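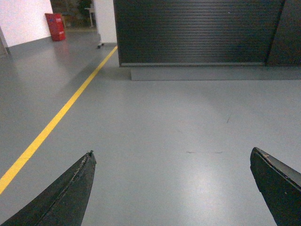 by Charmaine Nel
Filed under: Short fiction
4 comments

Ten at night and she was still on 1,422.

The target was 1,609. Somebody at Jonuto had picked it, somebody upstairs with a spreadsheet, and it had come down to Flallcombe as if it was weather. 1,609 good ones by Tuesday. Good meaning start, reach, close, lift, let go, and no swearing on the audio.

Dell wiped her palms on her jeans and took the handles again.

On the monitor, floor. Gray floor, shiny, the yellow line going off toward the white pillar. The black shutter, down. Two dark fingers open wide on nothing. She knew that left finger better than her own by now – the scuffed ridge, the pale bit fraying along it. She'd asked for a new cover in October. Pinto said it didn't matter, the model would learn around it.

"It'll learn that fingers are ragged," she'd said.

"Well, yours are."

Which was fair. She bit them.

Start. Pinto slid the block in with his foot and stepped back out of view. Reach. Close. Lift. Let go. He hooked it away again.

"1,423," he said.

"Don't count out loud."

"You told me to count out loud."

"That was yesterday."

Reach, close, lift. Her wrist clicked. Somewhere past the pillar the fridge came on and hummed, and she thought about the half a sandwich in there, and the arm dipped. A small dip. Nothing really. She let go anyway.

"Keep or toss?" Pinto said.

She played it back. There it was, plain as anything if you were her. The fingers coming down, sure of themselves, and then a little sag in the middle. A sandwich-shaped thought. It would go in with all the others and get chewed up and averaged, and one day in some warehouse a machine she'd never met would reach for a box and hesitate. Just slightly. Nobody would know why.

Her mother used to do that. Stop with the kettle halfway to the cup, looking at the wall. Dell did it too. She'd never been taught it, not on purpose.

"Dell. Keep or toss."

The rule was toss. The rule was on a sheet taped to the desk, from Wirkura, who were paying for the lot, and it said no pauses in bold and then agian in capitals.

"What time's your bus?" she said.

"Gone."

"I'll drive you."

"Keep or toss, though."

The screen had gone back to live. Bare floor, the soft patch of light lying on it between the fingers, a thin scuff just past. Waiting for her. Or not waiting, it didn't do that. Not yet.

She pressed keep.

"1,424," Pinto said, quieter, and put the block down agian with his foot.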